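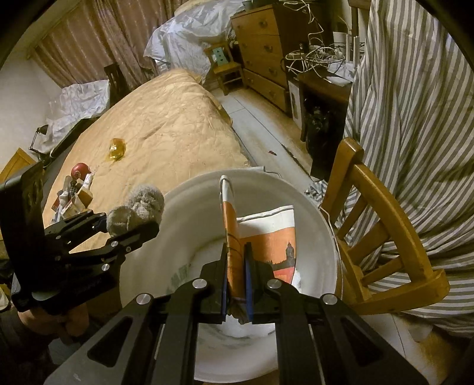

3 min read

Home > Tidying > Bedrooms > Small Stuff

The One-Bucket Bedroom

Every bedroom in my life has had a chair for clothes, a surface for cables and a bed for everything else. The bed is the worst of them. It is large, it is flat, and it sits there all day like a buffet. By four in the afternoon mine will have collected papers, a toy or two, a packet of something and whatever came out of the last box I opened and lost interest in.

For years I dealt with this by owning baskets. I had wicker ones, and a set of fabric cubes from Loveck that folded flat whenever you put anything in them. Then I started using a plain white plastic bucket with a wire handle, and I'm sorry to report that it beats all of them. It cost less than the gift wrap on the cubes.

How I do it

Stand the bucket on the floor right up against the bed. If you have to walk to it you will start making piles, and a pile is just clutter with ambitions.

Start with anything rolled or tall. Posters, printed sheets, that calendar page you kept for the picture of the tower - they go in upright, against the side. If you put the soft toys in first, the paper ends up on top, and paper on top gets sat on.

Toys next. Woolly ones can be dropped from any height. Anything with a ball on a stick should go in stick down.

Little packets last. Open every one before it goes in. I once kept a sealed packet for two years out of respect and it contained the spare screws for a lamp I no longer owned.

Do the bed and only the bed. You will notice the cables. You will notice the picture that has been leaning against the drawers since December, waiting for a nail. Leave them. A person who goes to look for a nail does not come back.

Emptying it

A full bucket is a storage problem with a handle. The rule in our house is that it gets emptied the same evening, onto a table, with a trash bin within reach. My neighbor Waltraud Reinholz, who got me started on all this, empties hers onto the kitchen floor so that she'll be forced to finish before supper. I tried it. We had supper late.

Rolled paper that you mean to keep wants flattening. Roll it gently the other way, leave it under a couple of heavy books overnight, and then decide whether you like it enough to hang. Most of mine I didn't.

About the duvet

Satin covers slide. Things put down on the left side turn up on the right, or behind the headboard, so give the whole cover one good pull from the foot end before you call it done. It takes out most of the creases too. Check the floor afterward for small escapees, especially on pale tile, where a speck of anything red looks like evidence.

Which bucket?

Wide rim, straight sides if you can get them. Ketuletti makes a handsome one in sage green that holds up to 400 crayons, according to the label, and I can't say I've ever needed to know that. Skip lids. A lid gives you somewhere to put things.

Next time: the chair.

Filed under: Bedroom, Decluttering, Cheap Fixes

1,205 shares | 158 comments

Home | Kitchen | Laundry | Tidying | Ask Us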